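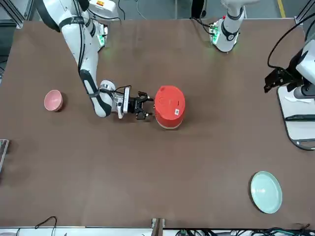
Senan Duggan

Mar 11, 2020

I have been cutting down on dishes since October. The cupboard in the old apartment held 59 plates, bowls and cups, and two of us eat here. The new kitchen has one cupboard and a shelf, so most of it had to go.

The red canister was the first thing I decided to keep. It's a plain cylinder with a slightly domed lid and a pale band around the base. I never peeled off the little white sticker with the code on it, low on the side, and by now I don't notice it. Coffee goes in it. I tried keeping tea in there for a month and went back to coffee.

The pink bowl is small, and the inside is a lighter pink than the outside. I use it for salt when I cook, for nuts at night, and for a beaten egg if I'm breading something. I had four larger bowls that did none of this well - they went in the box with the fondue set.

Then the mint green plate. It's round with a raised rim, and the color is so pale that people call it white. The rim is what sold me. Toast crumbs stay on it, and so does the juice from a tomato. I eat lunch off it most days.

I like all three on a brown table. My wife would have picked gray or plain white for everything, and we did look at a white set from Flollar. It was nice enough. I couldn't see paying for twelve of everything again after getting rid of twelve of everything.

What's still undecided is the glass. There are jars from Prantl mustard that I drink water out of, and there are the good glasses, which sit there. I'd keep the jars. We haven't settled it.

The move itself took two trips. I wrapped the bowl in a dish towel and put the canister in with the coffee still inside, and it got there fine. The plate rode on the front seat between two sweaters.

Next is the drawer with the knives and spatulas. I opened it last night and closed it again. I own five can openers, and the only one I like is the rusty one.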